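Why we threw away the blurry pictures, and then put them back

In October I promised to write about the small result we had with Skavura, our grasping policy. I was slow, sorry. Nilmini Seneviratne asked me about it again on Thursday, so now I have no excuse.

The question is simple to say. When a policy learns from wrist camera video, many of the pictures are smeared from motion. Do these pictures teach something, or do they only disturb the training? I believed the second. I even wrote a filter for it, which I named Cesach, and I was quite proud of it.

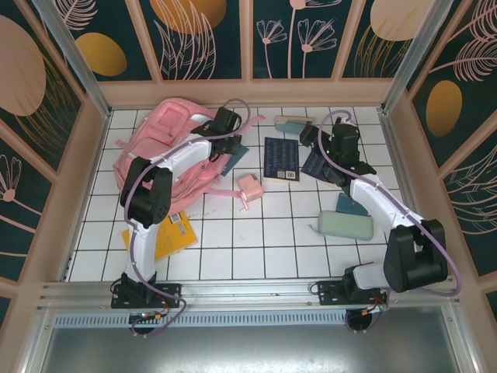 Our task for this study is sorting school things with two arms. An instruction names one object, and the policy must decide which arm should go and where to put the fingers. We like school things because they differ so much in size and are still ordinary. A backpack with its straps spread out takes a lot of table, and a book lying half behind the lower link of the left arm is difficult for the fixed camera but often easy for the wrist camera. Books that are nearly the same dark blue and lie next to each other are my favorite difficulty, as the color gives the policy almost no help.

We recorded 2,000 demonstrations. Then we trained the same network in 2 ways. In the first, Cesach removed every wrist picture with a blur score over the limit. In the second we kept everything, and we gave the network the speed of the wrist as one more input. We tested both on 263 new layouts.

The filtered version was worse. It was not a disaster, but it had one habit which I could see already in the first hour of testing. It came down nicely, and near the object it became slow and unsure, and sometimes it closed the fingers too early. The other version did not do this so often.

My explanation is that the filter removed exactly the moments that matter. A wrist camera close to an object sees big changes from small motion. In such a picture the print on a yellow package can become only streaks, and you cannot read one word of it, but the edges of the package and both fingers are still there. For closing a gripper this is enough. I had judged the pictures like a person who wants to read them.
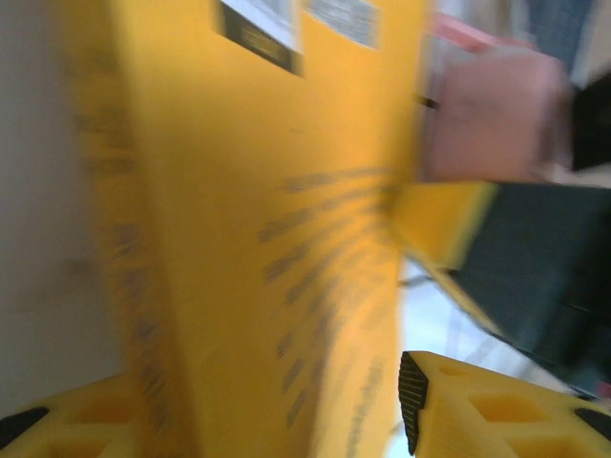

What I would still like to check

The blur limit in Cesach was chosen by my eye, on 95 pictures. A softer limit may give a different answer, and I should have tried at least one more before I wrote anything.

I also changed two things at the same time, the pictures and the speed input. Nilmini noticed this before I did. The missing test is all pictures without the speed, and it is now in the queue on Vukidico, our older training machine, so please be patient with me.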